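Gratow kitchen cell, gripper fault
Speaker notes, Tzu-hsuan Liao
Keep to 7 minutes, then questions

Slide 1
Say name, say I run the arm at the Ronside lab. Thank Siu-fong Fang for the logs. The talk covers one fault, how we found it, and what we changed. No results on the learning side today.

Slide 2 – what happened
January, late afternoon, run 188 of the tabletop set. The arm had closed on a cup and was lifting it. The gripper opened in mid-move and the cup fell on the table. No alarm. The arm finished the path with open fingers and went on to the next item as if it had placed the first one.
We wrote it down as a slip and carried on. That was a mistake and I should say so plainly. It dropped twice more before we stopped.

Slide 3 – what we checked first
Grip force. Fine.
Finger pads. A bit worn, changed them, no difference.
Controller version. We rolled back a version and lost a morning doing it.
Pause here, people usually want to guess.

Slide 4 – the cause
Gripper cable. One wire broken inside the jacket, close to the connector. With the wrist turned far enough the contact opened, the gripper lost its link, and on reconnect it ran its startup routine. The startup routine opens the fingers.
Two faults, then. The cable, and a default nobody on our side had read. Hui-mei Mak found it by holding the connector and turning the wrist by hand, power to the arm off, meter on the wire.
The cable had done up to 3000 cycles. We had no record of when it was fitted.

Slide 5 – the cell
Leave this up for a minute. Point out the cables over the gripper, and how they trail down across the table. Mention the toaster oven, the reach toward that side is where the wrist turns most.
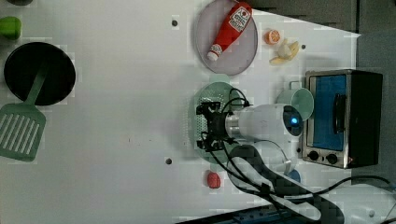 Shu-fen Chow wrote after the dry run that the cable is the smaller problem, and that a gripper which opens on reconnect should have stopped the arm the first time. I agree. Read that out before going on.

Slide 6 – changes
Lost link now stops the arm. Fingers hold position until a person clears it.
Cable swapped every 1000 cycles, date on a tag.
Any drop ends the run and gets a log entry.
Still open: strain relief at the wrist. Yen-ting Chu has a bracket drawn, not fitted yet.

Slide 7
Contact address, questions. If asked about cost, say the cable was cheap and the lost days were not.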